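4.2 How visitors used the one-day itinerary in Nurnby

The previous section described how the itinerary was written and who gave advice on the choice of stops. In this section I look at what the visitors did with it after they received it. The printed guide proposes 10 stops, starting at the railway station in the morning and ending with supper at the Notier quay. It was offered free of charge at the station kiosk and at the reception of four guesthouses, in a print run of 2,000 copies. All of the interviews were made in April, in the breakfast rooms of the guesthouses, on the morning after the visitor had spent a full day in the town.

I spoke with 26 visitors. Each of them had slept at least one night in Nurnby and had carried the guide for at least a part of the day. I asked them to tell the day in their own order, from leaving the room until coming back to it, and I did not show them the guide until they had finished. Then we opened it together and compared. This second step was often the longer one, as many visitors had forgotten a place until they saw its name printed.
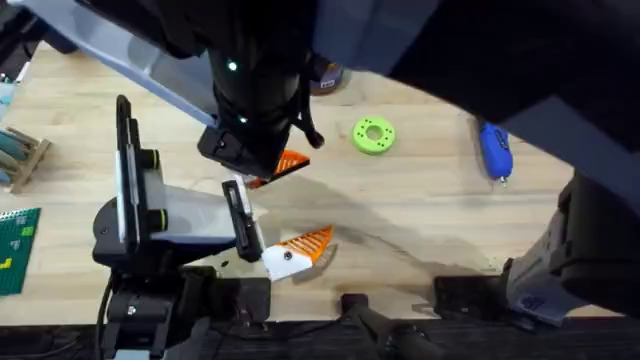

The first result concerns the start of the day. The guide asks the reader to leave the station at nine o'clock and to drink coffee in the market hall before the stalls become busy. Very few visitors did so. Those who had arrived the evening before did not see any sense in returning to the station, and they began from their guesthouse door. One woman told me that she had read the first page three times, looking for the place where a person who was already in the town should begin. The guide has no such place. It was written as if every reader comes by the morning train, and this was perhaps true for day visitors, but the overnight visitors had to repair the route by themselves.

They repaired it in different ways. Some joined the route at the nearest stop and followed it from there to the end. Others reversed it completely, so that they were at the quay in the morning and in the market hall when most of the stalls were already closing. The second group was less satisfied with the market hall, and I think we should not read this as an opinion about the hall itself. They saw it at its worst hour.

The most common route is given in Figure 2 next to the route of the guide. I have joined some smaller stops under one name to keep it readable.

Figure 2. Order of the main stops in the printed guide and in the most common route told by overnight visitors.
Printed guide: station, market hall, Flindell steps, viewpoint, lunch in the upper town, museum, old baths, Notier quay.
Overnight visitors: upper town, viewpoint, Flindell steps (going down), market hall with lunch, old baths, rest in the room, Notier quay.

Two differences are important for what follows. The first is the direction on the Flindell steps. The guide sends people up, with the promise of a view as a reward. Most overnight visitors went down, as three of the four guesthouses are in the upper town. They liked the steps more than I had expected, and several described them as the best part of the morning. A retired couple, who had gone up, remembered mainly that there was no bench.

The second difference is the rest in the room. It does not appear in the guide at all, and still it was told to me again and again, usually in a low voice, as if it were a small failure. Visitors went back after the baths, took off their shoes, charged the telephone and slept a little. When they came out again it was nearly evening and the museum was closed. In my material the museum is therefore the stop which is most often missed, although many people had planned to see it and some had the opening hours marked with a pen.

It would be easy to conclude that the itinerary is too full. I am careful with this conclusion. When I asked what should be taken out, the visitors seldom named a stop. They wanted the same places with more air between them – a sentence which says that it is fine to sit down, or a second version of the afternoon for a person who starts late. One visitor compared the guide with a recipe in which all the ingredients are right but the oven time is missing.

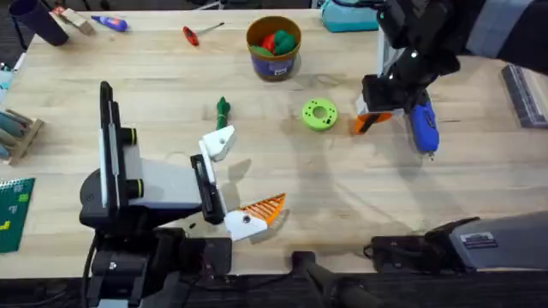

Kamarul Entili
Lecturer in Tourism Studies, Chaimongkol College

Food deserves a separate remark. The guide recommends one place for lunch and one for supper, both with their full address and a short text. The lunch place was visited by few of the people I interviewed, and the supper place by nearly all of them. I see two reasons. Lunch was eaten where hunger came, and on the changed route this happened near the market hall and far from the recommended café. Supper was different. After the rest, visitors had time to open the guide again, they were already dressed for going out, and the quay is a pleasant walk downhill. At that moment the advice was read slowly and followed almost to the letter, including the dish.

This suggests that one printed page is not used in the same way at every hour. In the morning it was folded in a pocket and looked at for street names only. In the evening it was read as a text. Writers of such guides may wish to put the practical information first for the morning part and keep the longer stories about the town for the evening part, where they have a better chance with the reader.

A limit of the material must be mentioned. The visitors who agreed to talk at breakfast were probably those who were not in a hurry, and a person with an early train would tell a different day. I also met only people who had kept the guide. Some copies were certainly left at the kiosk or thrown away, and about these readers I can say nothing. The day visitors, for whom the route was first designed, are treated in section 4.3.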